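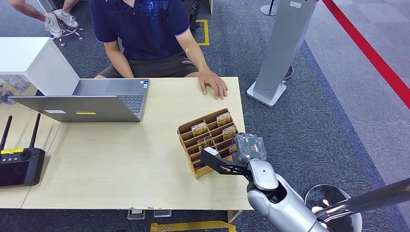 Gwenllian Pritchard wrote to us that a list of desk items is of little use if it does not say which things stay on the table overnight and which go back to the shelf. We agree with her, and this version has a new column for it.

Sengar Desk Notes, README
Last change: 2026-03-14

What is inside
The set has 410 short notes on shared work tables: laptops, controllers, bottles, cardboard organizers and other small things that people leave near their elbows. Each note is one line in notes.csv. The notes were written in 24 rooms, most of them at Nuvcombe.

Columns
item -- everyday name, singular, no brand
place -- left, right, middle or under
stays -- yes, no or unclear (new)
remark -- free text, can be empty

How we name things
A laptop is "laptop" also when the lid is almost closed. Labels and stickers are not items, please put them in the remark. If a table is made of two sections, write in the remark on which section the item lies.

Known problems
The rooms from November have no "stays" value. Danang Wuisan is filling them, but 10 are still open. In the Hidlow rooms "bottle" and "cup" were sometimes mixed -- I corrected the ones I could find.

Corrections go to Lutfa Thambiah.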